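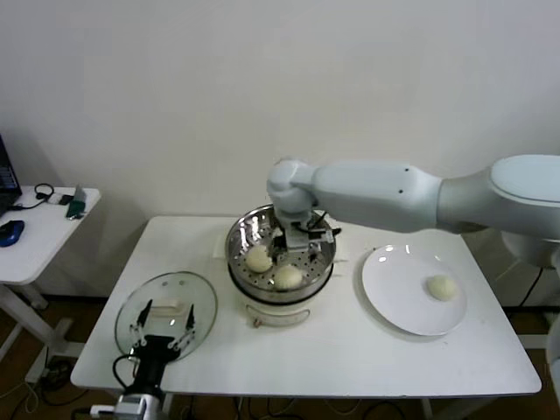

Two buns still in the basket, one on the plate, lid off to the side.

I have wanted an electric steamer pot for years and kept talking myself out of it. We have a small kitchen, I already own a bamboo steamer that lives on top of the fridge, and I have a firm rule about not buying anything with a plug unless I'm going to use it every week. Then my bamboo one grew a fuzzy patch over the summer (my own fault, I put it away damp) and I gave in. The one I ended up with is the Leka, a white electric pot with a stainless steel steamer basket that sits on top and a clear glass lid. I've had it for 4 months now and I've made a lot of buns in it, so I feel ready to have opinions.

First, the basket, which is the reason I picked this over the Detel everybody seems to recommend. It's a proper metal basket with small round holes all across the bottom and a nice shiny rim, and it feels like something you could hand down. The Detel I tried at my sister's house has a plastic tray, and after one round of salmon that tray smelled like salmon forever. Mine has done fish, corn, broccoli, more dumplings than I'd like to admit, and it washes clean every time. The steam comes up pretty evenly too. I used to get buns that were perfect on one side and gummy on the other, and I haven't had a gummy one since the first week.

The size is where you need to think about who you're feeding. I like to give buns plenty of room, because they puff up and if they touch they glue themselves together and then you tear the skin getting them apart. Three good-sized ones is my comfortable limit for a batch. For me and one other person that's fine – we eat the first batch while the second one is going. When I had people over in December I made 21 buns and I was standing at that pot all evening, swapping batches and eating over the counter. If you have a big family, get something with two tiers and save yourself the trouble.

It heats up fast! I put in hot water from the tap and I've got real steam in under 8 minutes. Cold water takes longer, obviously, but it still beats waiting on my stove, which is electric and slow and has one burner that does whatever it wants. For plain frozen buns I set a timer on my phone and go do something else. Refrigerated ones need less time than you'd think, so check early.

Now the lid. I have mixed feelings about the lid. I love that it's glass, because half the fun of steaming is peeking, and with bamboo I was always lifting the top and letting everything out. It has a metal rim and a pale rectangular sort of handle in the center that I can grab with a folded dish towel. But it collects a lot of water on the underside, and if you lift it straight up, all of that rains down on your food. Wet spots on a bun turn into little shiny dents and they don't recover. What works for me is tilting it away from myself and sliding it off in one go, then setting it down on the table well clear of the pot. You can also wrap the lid in a thin towel while things cook, which my grandmother always did, but then you lose your peeking window.

The other thing I'd warn you about is the handle on the pot itself. It's a small curved one, and I really don't like moving the whole thing by it when there's hot water inside. I wait until it cools down, then carry it with both hands to the sink. It would be better if it were chunkier. My old roommate Corey Lockyer has the Stima, and that one has big ears on both sides that make it much easier to carry, though it also takes up half his counter and I don't think he's ever put it away.

Getting the buns out is its own skill. The rim of the basket stands up high enough that you're reaching down into steam, and a fork is a terrible idea (holes). I've tried chopsticks, a fish spatula and silicone-tipped tongs. Tongs won, as long as you go easy. Steamed dough is so soft that any real squeeze leaves a mark you can see from across the room. Get them low on the sides, lift slowly and put them straight on a plate. I put a square of parchment under each one and that helps more than any tool, so if you skip everything else in this review, buy the parchment.

One note on plates. I use a plain round ceramic plate and I run it under hot water first and dry it off, otherwise the bottoms of the buns get clammy where they sit. My friend bought the Cleltano bun rack for this and I was jealous for a week, then I used it and it's fine, it's a rack.

Cleaning is easy. The basket goes in the sink with soap and a soft brush, and the pot gets a wipe. We have hard water, so once a month I boil a bit of white vinegar in it and open a window. There was a chalky ring in the bottom by week 3 and the vinegar took it right off. Don't dunk the pot part, it's electric. The white finish has stayed white so far, and I'm not a careful cook.

It isn't silent, by the way. There's a rattle from the basket when the water is really going, and it drives my dog out of the room. Turning the basket a little usually settles it down.

Would I buy it again? Yes, for a household of one or two. I'd take off a star for that little handle and half a star for the rainy lid. I'm trying custard in it next, in small bowls with foil over the top, and if that goes well I'll come back and add the times.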